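Chapter 4
Folding and Storing Household Linens

I put off writing this chapter longer than any other, and my own linen closet is the reason. When I moved into the apartment on Surmont Street I had 14 pillowcases, most of them balled up behind the towels, and I could never find two that matched. So if you've come here with a closet like that, welcome! We're going to start small.

In Chapter 3 we washed and dried everything. Now we have a warm heap of cloth and a choice to make: where does each thing live, and what shape does it need to be to live there? I like to answer the "where" part first (my old teacher at the Utska night school did it the other way around, and we argued about it all November). Pick the container, look at its floor, and fold to fit that. A folded piece should lie nearly wall to wall, with enough room at the sides for your fingers.

Patterned cloth makes this easier than you'd think. Stripes and checks are a ruler printed right on the fabric. If you fold along a line, or keep the lines running straight with the edge, the stack comes out square without any measuring. The dark gray check in the purple basket is a good one to learn on, with its thin white lines going both ways across the top fold. 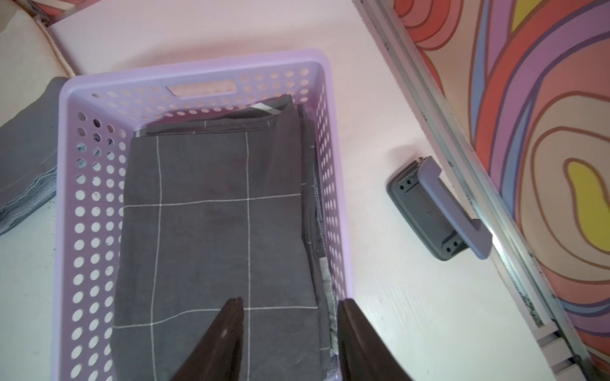 4.1 Choosing a Basket

I'm fond of plastic baskets with holes in the sides. Air gets through, they wipe clean, and you can peek at what's in the bottom layer without digging. A slot handle at the end is nice too, especially if the basket goes up on a shelf and you have to pull it toward you.

Keep the stack below the rim. I go for about 10 folded pieces in a medium basket and then start another one, and yes, that means I own a lot of baskets.

Words to know in this chapter: fold line, face edge, windowpane check, terry, rim height.

Before you read on, take one sheet or pillowcase out of your own closet and set it next to the container you'd like to keep it in. Leave it folded just the way you found it. We'll need it in 4.2.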